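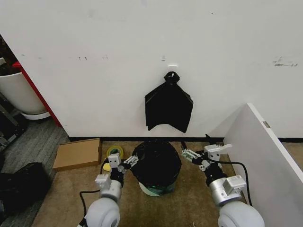 Attachment 1: wall hook with knotted bag, can underneath

Ticket 986
Location: Flerell, suite 11
Category: Facilities / trash and cleaning
Opened by: Osaze Ekpo
Status: Pending

Issue
Bag left on the wall hook again after the evening round. The cleaning crew takes whatever is in the can and leaves the hook alone. The hook is the small white adhesive kind and I don't think it is meant to carry trash. Wall also needs cleaning, gray scuffs and some dark marks, worst toward the upper right.

Log
8:40 am. Asked Vulov (cleaning) whether the hook is on their list. It is not. Their sheet says "floor containers only."

9:15 am. Asked the suite if the hanging bag is trash or spare liners. Two people said trash, one said spares. Left it in place until someone confirms.

11:30 am. Checked the liner in the can. It is draped over the rim but bulges up in the middle, so people may think the can is full and use the hook. Requested the next liner size down from supply. Wait is 5 working days.

1:05 pm. Tried a damp cloth on one scuff near the baseboard. Came off partly. Added wall wipe-down to the October list.

Open items
- Confirm contents of hanging bag
- Vulov to add hook to sheet, or we take the hook down
- Roll of tape on the carpet by the can, return to supply shelf

Next check: 4:30 pm, O.E.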